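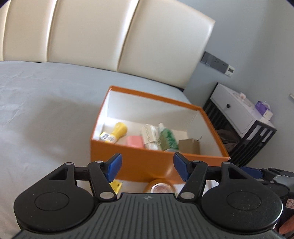
Skarphéðinn Hauksdóttir looks after hand-held grippers for Clivness, and she does not have much patience for the word "maintenance-free." It is printed on the first page of the setup guide she keeps in her bag. She has crossed it out in pen.

"Everything with a pivot in it needs looking after," she says. "If it opens and closes, it wears. I don't care what the brochure says."

The tool is simple to look at. Two arms, a body in the middle, linkage bars, a padded fingertip on each side. A person holds it and picks things up with it in ordinary rooms, and the recordings are meant to teach a robot arm to do the same. I asked whether something with so few moving parts could really keep a technician busy.

"You'd think not. I had 14 of them on the bench in November."

Most of those came back for the same complaint, that the fingers no longer met evenly. The guide, which comes from Skivurby, says to recalibrate in software. Hauksdóttir starts with the pins. She opens the gripper all the way, holds the body still and pushes each fingertip sideways with her thumb. If one gives more than the other, she goes no further until she has found out why.

"Software will hide a loose pin for you. It'll say zero, and it'll be zero, and then you pick up a bottle and it rolls out the side. So what was the zero for?"

The pads come next. She wipes them with a damp cloth, lets them dry, and looks along the edges for lifting. Hoxha, who supplies the spares, recommends changing them every 200 hours. She thinks that number was picked because it is round. Her own log has one pair that lasted 207 and looked fine, and another that was peeling after 40.

"Shiny packaging, smooth plastic, cardboard — they all treat a pad differently. Hours tell you very little. Look at the pad."

After that she checks with real objects, one at a time, out of an open box. A soft wrapped package first, then a bottle, then something flat. She wants both pads to touch at the same moment. If one arrives early, the object gets nudged before it gets gripped, and she takes the linkage apart again.

I put it to her that Andano, a newer tool, claims to adjust itself between sessions. She asked how it knew what to adjust to. I didn't have an answer, and she said the sales rep hadn't either.

She will try one anyway. A loaner is due next week, and she plans to run it beside an old one, same box, same objects, and write down every drop.

"Maybe it's good. I'd like it to be good, I'd get my evenings back. But I'm keeping the screwdrivers out."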